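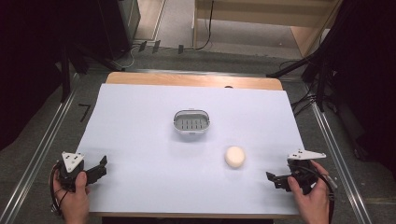 For three weeks in February I was trying to move my small project from one hosted database to another, and I want to write down how it went while I still remember the details. My English is slower than my typing, so please be patient with me.

The project is a public list of bus stops in the region of Dostaven. It has 1657 stops, each with a name, a position, the lines that serve it, and notes from people who use it. A note can be as short as "no shelter" or as long as a complaint letter. I started it for myself, then a few neighbors asked for the link, and then a student used it for her thesis. It is still small, but now I feel responsible for it.

Until this winter everything was stored at Nilmont. I was happy there. The free plan was generous and I paid nothing for the first two years. Then they wrote to say that the free plan would be closed for projects that allow public writing, and that mine was one of them. I was not angry about it. Somebody has to pay for the disks. But the cheapest paid plan was 60 dollars a month, and this is more than I can spend on bus stops.

Choosing the new place

I looked at two candidates. The first was Pascu, which a colleague uses at his work. It is very complete, and I think this was my problem with it. To create one table I had to create an organization, a workspace, a region, a role and a policy, and after an evening I had five things with the same name and no table. I believe it is good for a company with a person who does only this.

The second was Prutine. It is a smaller service, with a plain page where you see your tables and the size of each one. You pay for storage and for reads, and my estimate for a normal month was 3 dollars. They also give a way to publish a read-only copy of your data that anybody can query without an account. This last point decided it for me, as I had been doing the same thing with a script and a text file.

Before moving, I wrote to Achilleas Nikolaidis, with whom I studied many years ago and who has moved much bigger databases than mine. He answered with two lines. The first was "export twice and compare". The second was "do not trust dates". I should have printed both and put them on the wall.

The export

Nilmont lets you download everything as one archive. I did it at night when the site has few visitors, and the file arrived in my mailbox before I finished my tea. I opened it and it looked complete.

I followed the first advice of Achilleas and exported again the next morning. The two files were not the same size. I spent a long time thinking that somebody had edited a stop during the night, but the history showed nothing. In the end I found that the notes with accented letters were saved in one encoding in the first file and in another encoding in the second. I wrote to the support of Nilmont and they answered politely that the export is "best effort". I had to look up this expression. It means that they will try.

So I stopped using the archive and wrote a small script which reads the stops one page at a time through the API. It asks for 70 records, waits a little, and asks for the next ones. It is slow, but the result was the same every time I ran it, and this was enough for me.

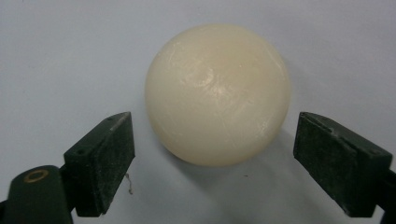 Dates, of course

The import to Prutine was almost too easy. I uploaded the file, matched my columns with theirs, pressed the button, and all the stops were there. I checked the total number, then I opened a few of them on the map, and the positions were correct. I wrote a happy message to Achilleas. He answered "and the dates?"

The dates were wrong. Each note has the moment when it was written, and Nilmont gives this moment in local time without saying that it is local. Prutine reads a time without a zone as UTC. Because of this, all my notes had moved by one hour in winter and by two hours in summer. For most of them it makes no difference, but some people write things like "the 7:10 did not come", and the note was then recorded as written before the bus should have come at all. The student, if she had used this copy, would have found some very pessimistic passengers.

The correction was one line in the script, plus a second line for the night in autumn when the clock goes back and one hour exists twice. For the notes written in that hour I could not know which of the two it was. There were only a few, and I chose the first one and put a remark in the table. Maybe someone knows a better way. If yes, please write to me.

Switching over

I kept both databases alive for a week. The website was reading from Prutine, and every new note was written in both places. In the evening a script compared them and sent me an email with the differences. The first evening the email was long, because I compared the empty notes of one with the missing notes of the other, and for a computer these are different things. After I fixed this, the emails were empty, and I was almost disappointed to open them.

Two things became worse with the move and I want to be fair about it. Search is slower — at Nilmont I could type three letters of a stop name and get the list immediately, and now there is a small wait that I notice every time. Also, there is no button to undo a change. If I delete a stop by mistake I must take it from my own backup, so now I have a real backup, every night, on a disk in my apartment. I know that I should have had it before.

The public copy works well. I put a page on the site with the address and three sample queries: all stops of a line, all stops without a shelter, and all notes of the last month. Please use it as you like. I only ask that you do not download the full table every minute — I pay for the reads, and the data does not change so fast.

If you had an account on the old site to write notes, you need to set a new password, since I did not want to carry the old ones with me. The link is on the login page. The old address will work until Nilmont closes it, and after that it will show only their own message.

The script is a bit ugly and has comments in two languages. I will clean it this month and put it next to the data. Before that I still have to correct the names of four stops near the river, where the town has renamed the street and the signs on the poles still say the old name.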